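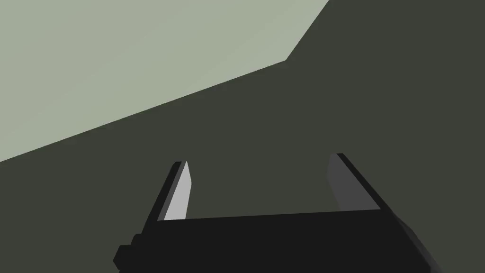
Filed under: Renting With Us / Storage Units

Felada Self Storage: Frequently Asked Questions

When can I get to my unit?
The gate opens at 6 a.m. and closes at 10 p.m. every day, including holidays. Your code stops working at closing time, but you can still drive out.

How much notice do I give before moving out?
We ask for 7 days, in writing. Email is fine. If you leave in the middle of a month, we refund the unused days to the card on file.

What is the deposit?
It is $100 for every unit size. You get it back after the unit is swept out and your lock is off.

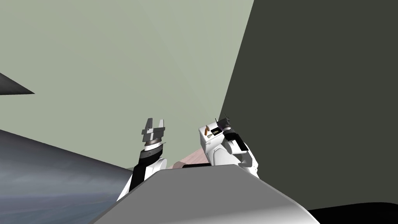
Two arms, one with its gripper open.

Can I share my unit with someone?
Yes. Each lease allows two names, and both people get their own gate code. Either one can remove items, so choose carefully. We don't settle disagreements between renters.

What can't I store?
Food, plants, gasoline, propane, paint thinner, fireworks, and anything living. Tires are limited to one set per unit. Mowers are allowed if the tank has been drained.

Do I need insurance?
Yes. Most homeowners and renters policies cover stored goods, so check yours first. Bring a copy of the first page when you sign.

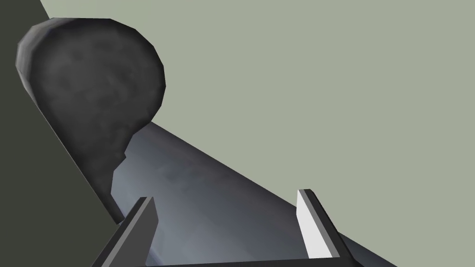

If your policy doesn't cover storage, you can add our plan at the front desk. It starts on the first of the next month and does not cover water damage to items left directly on the floor. Pallets are free while we have them.

What happens if I pay late?
Rent is due on the first. A late fee is added after the seventh. If you know you'll be late, call before then and ask for Aoi Kamata in the office.

Are the units heated?
Only the ones in Building 2. The outdoor units get cold in winter and hot in summer, so keep candles, records and photographs out of them.
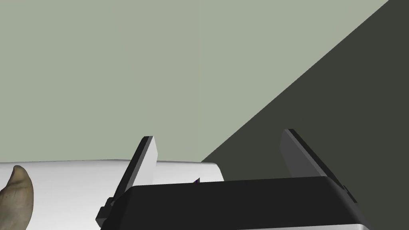 Heated units cost more and there is usually a waiting list from May through August. We call people in the order they signed up and hold the unit for one day.

Was this page helpful? 14 shares | 3 comments

gladys_r
Does the 10 p.m. closing apply to the outdoor units too?

Felada Office
Yes, same gate, same hours.

tomcat88
Got my deposit back in a week. Bring your own broom, the one by the office is worn out.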